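Haushaltstipps für Leute mit Roboterhand: Kanten abwischen

In der Werkstatt bei Mosero läuft bei mir gerade alles über Drindik, unsere kleine Planungssoftware, und ich sag's gleich: Flächen sind leicht, Kanten sind fies! Vor allem die Unterkante von einem Holzbrett. Da hab ich im März 172 Versuche geloggt, bis mir die Einstellungen gefallen haben.
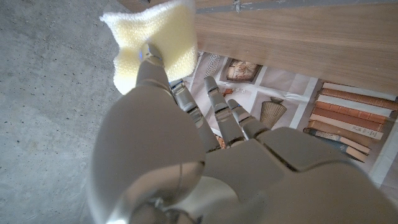
Divina Ocampo
Bewegungsplanung & Werkstattecke

Den Schwamm drücke ich von unten mit dem Daumen an, die Finger bleiben locker nach vorn (sonst meckert der Kollisionscheck). Als Kraftgrenze nehme ich 10 Newton, mehr mag das Holz nicht. Und bitte Kraftregelung statt reiner Positionsregelung, so ein Schwamm knautscht ja bei jedem Griff anders!

Noch zwei Sachen: Gemusterte Unterlagen bringen die Segmentierung gern durcheinander. Aufgedruckte Bücher hält meine glatt für echte, also Tiefendaten dazunehmen. Und den Weg in kurze Stücke teilen, nach jedem Stück neu planen. Blair Baird schwört auf einen einzigen langen Zug, aber bei mir rutscht der Schwamm dann weg.

Meine Parameterdatei schicke ich euch gern, einfach kurz schreiben.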